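Filed under: Course Materials > Household Storage and Materials > Handouts

Handout 7: Baskets, and what they are supposed to do for you

Faizal Entili, 4th October

Read this before the practical. Bring a tape measure.

Most advice on home storage starts with the container. Buy the basket, the magazines say, and the mess will follow it in. I have taught this unit long enough to doubt that. A basket on a shelf hides things, and hiding things can pass for order until you need the scissors. So we begin with an empty one.
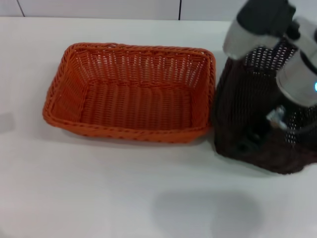

Reading time: 7 min

Start with the weave. The orange basket has close sides, with small gaps between the ribs of the far wall and a thick braided rim. The dark brown one is taller and much more open, and light comes through its lattice as a grid of dots. Shops like to call an open weave "breathable." Ask what in your house needs to breathe. Damp washcloths, maybe, or onions. Spare batteries don't care, and small items such as pins and rubber bands will find any gap large enough to let them out.

Next, the shape. Sloping walls look good and nest well, but they cost you floor space. The Ulard catalog gives basket sizes at the rim, which flatters the product. Measure the floor inside, then measure the rim, and write both down. Last November a student brought in a Gosik basket and filled it with paperbacks according to the rim measurement. The bottom row did not fit.

I am also unconvinced by color coding. Fu's storage guide, which is on the reading list mainly so that we can argue with it, claims that a bright basket "trains the household." Trains them to do what? People learn where a thing lives by fetching it and putting it back. If the color helps, fine, but I would want to see the same household try it with two plain boxes first.
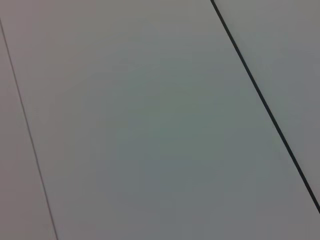
Then there is the surface underneath, which the guides skip. A hard, smooth top lets a light basket slide when you reach in with one hand. A rough woven base may also mark a soft finish if it gets dragged about. Felt pads are the usual answer. I have had mixed results with them, as the glue doesn't hold well on an uneven weave. A cloth liner under the basket is uglier and works better.

Seams and joints in a surface collect crumbs, and a basket parked over one will keep you from noticing. Lift it when you wipe. The Grotholm care sheet says to clean "around" storage items, and I think that is bad advice.

For the practical:

Take one basket from home, any material. Record the rim, the floor, the height and the widest gap in the weave. List what it held before you emptied it. Mark each item as used this month or not used this month. Decide whether the basket was storing those things or only covering them, and be ready to defend your answer.

One page is enough. Please don't send me photographs of labels.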